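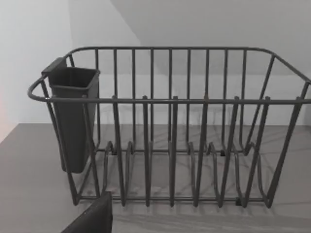
*The dish rack in the simulated kitchen, Virkden project*

12 Aug 2023

Kipchumba and I lost most of a week to this rack. Out of 100 runs, 93 stopped with a collision fault at the left end, where the handle loops out past the body. The collision shape had been saved as a plain box, so the planner never knew the handle was there.
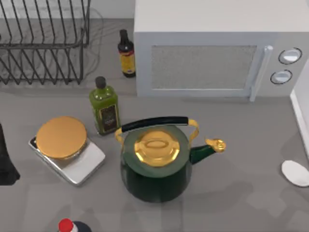 *1 min read*

The kettle has the same fault. Its spout and handle were missing from the collision shape – only the round body counted. I have rebuilt both models and put the speed limit back on. Seven runs still fail and I don't know why yet. No real arm gets this code until I do.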